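Varicocele (my plain-words entry for the men's health wiki)

A varicocele is a bundle of swollen veins in the scrotum, a bit like varicose veins in the leg. I've had one, on the left, where most of them turn up, so I'll write this the way I'd have liked to read it. The left vein takes a longer route up to the kidney and joins it at an awkward angle, and when the little valves inside don't close well, blood pools and the veins stretch.

Plenty of men never notice theirs. Mine ached after long days standing in the Kumano warehouse and eased off when I lay down. Doctors grade the lump: grade 1 can be felt only when you strain, grade 2 (mine!) can be felt when you're simply standing, and grade 3 can be seen from across the room. An ultrasound settles it if there's any doubt.
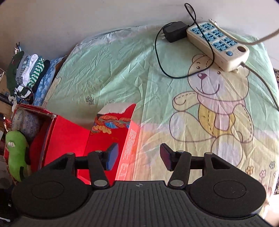
Treatment depends on whether it bothers you. If there's no pain and no worry about fertility, most people are told to leave it alone and wear supportive pants. Otherwise the usual choices are tying off the veins through a small cut in the groin, keyhole surgery, or embolisation, where a tiny coil is passed in through a vein in the neck or groin to block the faulty one. I had the first, at the Prodano clinic, on January 26, 2018, and went home the same afternoon. For the first few days I lay about a lot — old soft bedding is best, something like that wrinkled pastel printed cloth, and never mind how it looks. My friend Thabiso Molefe had the coil instead and was back at his desk well before me (he has not let me forget it).

Risks include bruising, infection, the veins coming back, and a hydrocele, a collection of fluid round the testicle. Sperm counts, if they improve, take months to do so, and I wasn't tested again until well after February. A lump that appears suddenly, or only on the right, or doesn't shrink when you lie down, should be looked at by a doctor soon.

See also: hydrocele, epididymal cyst, testicular torsion.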